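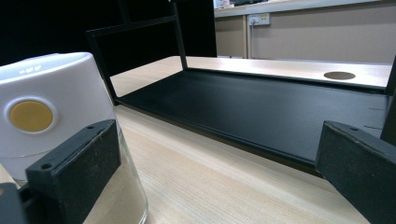 Handheld gripper, jar and rack tray at the demonstration table.

Print this page

Skeren Handheld Gripper - Demonstration Day, 3 October 2026

Skeren is a two-finger gripper operated by hand and used to record manipulation tasks for robot training. It is supplied by Protico for laboratories, technical colleges and production sites. Visitors are invited to see the equipment in use at our Heiskanen building and to try it under supervision.

The demonstration covers work with glass jars and an open metal rack. Staff will show the approach to a jar, the grip, and placement on the lower tray of the rack. Each session lasts 66 minutes and is limited to 12 visitors.
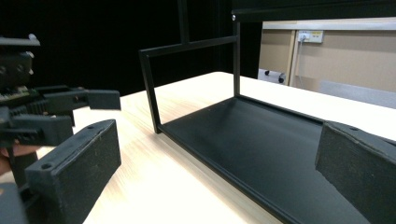
By Herman Hidayat, Protico Demonstrations

Two handheld units may be used at the same table. The fingers are matte black blocks with screw holes in the top face, and they open wide enough to pass on either side of a lidded jar. Replacement fingers are ordered in pairs.

Recordings are reviewed in Deltano, our desktop software, which was updated in June. A typical training set for one task holds some 1,000 recordings - smaller sets of 200 are accepted for evaluation. Visitors may take a copy of their own recordings at the end of the session.

Participants should wear close-fitting sleeves and remove rings and bracelets before handling the equipment. Bags are to be left at the reception desk. Sessions are held in English, and questions are taken at the table.

Organizations wishing to test their own containers should notify us in advance and state the diameter and filled weight of each item. Containers holding liquids must be sealed. Price lists and loan agreements are available on request.

E-mail this page to a colleague
E-mail the demonstrations office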